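Butcher Block Care, the Way I Do It

I get more mail about my counters than about anything I cook, so let's talk wood! I have lived with butcher block for years now and I would not trade it for stone if you paid me. It's warm under your hands, it's quiet when you set a bowl down, and when you mess it up you can fix it yourself with sandpaper and an afternoon.

Everyday cleaning

A squirt of dish soap in warm water, a soft cloth wrung out hard, wipe with the grain, then dry it with a towel. I mean really dry it. Puddles are the enemy, especially around the faucet and under the dish rack. If you have a rack that sits flat on the wood, put it on little feet or move it over to the stove side at night.

Please skip the bleach sprays. And the steam mop attachment (yes, a reader tried it, and yes, we spent a good many emails getting that table flat again).

Smells and stains

Onion and garlic come out with coarse salt and half a lemon. Scatter the salt, scrub with the cut side, leave it five minutes, wipe, dry. Beets and berries take longer. I make a paste of baking soda and water, let it sit for 16 minutes while I do the dishes, and go again if there's still pink. Old stains fade on their own more than you'd think, too. I had a turmeric ring by the toaster that I fretted over all winter and by June I couldn't find it.

Black marks are usually iron, from a can or a cast iron pan left sitting on damp wood. Lemon juice works on the light ones. The deep ones need sanding.

Oiling

Food-grade mineral oil is what I use, and a 500 ml bottle lasts me ages. Warm the bottle in a bowl of hot tap water first, it spreads so much better! Pour a little, rub it in with an old T-shirt, and let it sit overnight. In the morning buff off whatever is left. New wood drinks it up, so do it once a week for the first month and then whenever the surface starts to look chalky.

My neighbor Gaétan Landry swears by finishing with a beeswax paste and I've come around to it. Water beads up beautifully – I stood there flicking drops at it like a kid.

Lay those oily T-shirts out flat to dry. With mineral oil it's mostly a matter of mess, but if you use linseed or tung, wadded-up rags can heat up and catch fire, so get in the habit.
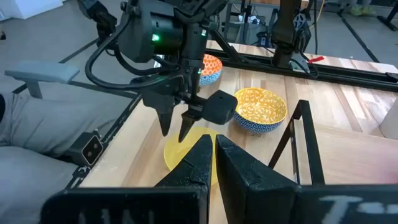
Sanding out the rough spots

Knife scars and raised grain come right off with 120 grit, then 220. Keep the paper moving and go with the strips, and feather out well past the bad spot or you'll end up with a dish in your table. Then wipe it with a damp cloth, let it dry, and hit it lightly with the 220 one more time. That last pass is what makes it feel like silk. Vacuum up the dust, wipe again, and oil it the same day if you can.

A few odds and ends

Use a separate board for raw meat, always. Trivets under anything hot. Oil the underside of a freestanding table too, at least once a year, or one face dries faster than the other and it can cup on you.

If you have a trick for candle wax, send it in. I've been using an old plastic card and a hair dryer on low, and I'd love something faster.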